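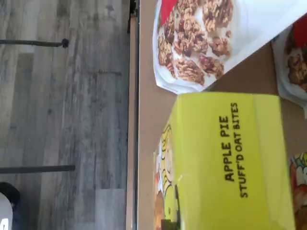 Sorting out the snack shelf – granola clusters and what goes in the bins

hartono_kitchen
Posted 8/4/21

I'm redoing our snack storage and would like some opinions before I buy containers. We get granola clusters in the plastic snack bags, and at any given time there are a couple open and a couple more waiting. Right now everything comes out onto the table whenever I try to sort it, then goes back into the cabinet the same way it came out.

My plan is to empty the bags into clear bins with snap lids and put the bins on the second shelf. My husband says leave them in the bags and use clips. The cabinet is 10 inches deep, if that matters. We live near Burkurside and it gets humid here starting in June, so whatever I do has to hold up to that.

pantrymoth
Bins. I had the Zanau ones with the gray gasket for years and never had anything go soft. Get the tall ones, the short ones waste space.

dell_and_dog
I'd leave them in the bags. Every time you pour clusters into something else you break them up, and the bottom third of the bin ends up as crumbs. Roll the top down, push the air out, clip it, stand it up in a basket. Done.

pantrymoth
Mine don't break up that much.

dell_and_dog
Depends on the brand I guess. Ours do.

ruthless_baker
Does the bag have a zip top? Some do and some don't. If it does, I don't see the point of moving it at all. If it doesn't, a clip is fine for a week or so and after that they start to go stale no matter what you paid for the clip.

hartono_kitchen
No zip on these. You cut the top off with scissors. We go through a bag in 8 days or so if my son is home, longer if he isn't.

ruthless_baker
Then clip them. Eight days is nothing.

third_shelf_down
I'm going to disagree with most of this. The container isn't the issue, it's having two open at once. We had the same thing. Somebody opens a new one because they can't see the old one behind the cereal, and then you have two half bags going stale together. I put all unopened bags on a high shelf and only one open bag down low. That fixed it and I didn't buy anything.

hartono_kitchen
That is exactly what happens here. I still like the look of the bins though.

third_shelf_down
Nothing wrong with that, but then you're buying them for looks. I'd do the shelf thing for a month first and see.

flallier_fan
One thing about bins: you lose the date and the ingredients when you throw the bag out. We have a nut allergy in the house and I won't put anything in an unmarked container. I cut the panel off the back and tape it to the lid. The Flallier bins have a slot on the side for a card, which works for this, but they cost more and the slot cracks if you put them in the dishwasher.

pantrymoth
You can just write it on masking tape.

flallier_fan
The date, sure. I'm not copying out a whole ingredient list.

dell_and_dog
Also check how much your bin holds before you buy. Look at the weight on the bag. I bought a set that was supposed to fit 300 grams of granola and it might have fit 200. So then I had a full bin and a bag with a clip on it, which was worse than where I started.

ruthless_baker
Same thing happened to me with crackers.

hartono_kitchen
OK, I didn't think about capacity at all. I measured the shelf but not the food. I'm going to hold off on the bins, put the unopened bags up high – on top of the fridge is out, it gets warm up there – and use a basket for whatever is open. If they go soft in the humidity I'll try one bin and see.

pantrymoth
You'll end up with bins.

third_shelf_down
Let us know how the month goes. And sort the crackers while you have everything out.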